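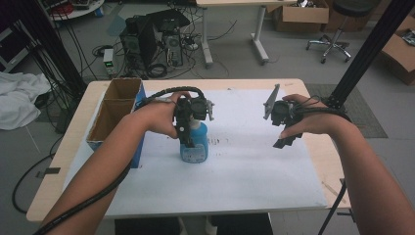
Bonjour et merci pour votre message, il n'y a vraiment pas de quoi s'excuser pour sa longueur, au contraire, les détails nous aident ! Si j'ai bien suivi, les inscrits de la marche solidaire de Gustedcombe reçoivent leur confirmation, mais leur don n'apparaît pas sur la page de collecte. Pourriez-vous nous dire si cela touche tout le monde, ou seulement les personnes qui se sont inscrites en groupe ?

Ticket : dons absents de la page de collecte
Produit : Jarkar, module Inscriptions et dons
Statut : résolu
Priorité : normale

Suite, 9 h 40
Bonjour, et merci d'avoir répondu si vite, j'étais encore devant mon café. J'ai vérifié ce matin en comparant la liste des inscrits et le relevé des paiements (j'y ai passé un bon moment, je n'ai pas l'habitude des tableurs). Les inscriptions individuelles sont bonnes. Ce sont bien les groupes qui posent problème, surtout celui de l'agence Cheetham, qui a inscrit 40 collègues d'un coup pour le parcours de 4 km. Leur paiement est passé, ils ont leurs dossards, le reçu est correct, et pourtant la jauge de la page publique n'a pas bougé d'un centime. Vous imaginez bien qu'ils m'ont écrit, très gentiment d'ailleurs, pour savoir où était passé leur don ! J'ai essayé de vider le cache, puis de changer de navigateur, sans résultat.

Réponse du support, 10 h 15
Merci, c'est très clair. Je vois deux choses dans votre configuration. La marche a été copiée à partir de celle de l'an dernier à Clundport, et le tarif « Groupe » pointe toujours vers l'ancienne collecte. Les dons ne sont donc pas perdus, rassurez-vous, ils sont rangés au mauvais endroit. Pour corriger :
Ouvrez Événement, puis Tarifs, et choisissez « Groupe ».
Dans le champ « Collecte associée », remplacez Clundport par Gustedcombe.
Enregistrez, puis cliquez sur « Réaffecter les dons existants ».
Ne cochez pas « Renvoyer les reçus », vos marcheurs les ont déjà.

Suite, 11 h 05
Alors, j'ai trouvé le champ sans peine, il était effectivement resté sur Clundport. En revanche le bouton de réaffectation est grisé chez moi. Est-ce une question de droits ? Je suis déclarée comme « organisatrice » et je n'ai jamais touché à ce réglage.

Réponse du support, 11 h 20
Oui, il faut le rôle « gestionnaire financier ». Je viens de vous l'ajouter, déconnectez-vous puis reconnectez-vous. La mise à jour de la jauge peut demander 2 heures.

Suite, 14 h 30
Ça y est, la jauge a grimpé pendant le déjeuner ! J'ai repris le relevé ligne par ligne et les groupes y sont tous, y compris un don de 200 euros que je croyais égaré et qui me tracassait depuis le début de la semaine. J'ai prévenu l'agence Cheetham, qui est ravie. Un grand merci pour votre patience. Une petite suggestion tout de même : un avertissement au moment de la copie d'un événement rendrait bien service, car on prépare souvent ces marches le soir, un peu vite.

Réponse du support, 14 h 45
Suggestion transmise à l'équipe produit. Je clos le ticket, il se rouvrira si vous répondez à ce message. Belle marche à tous !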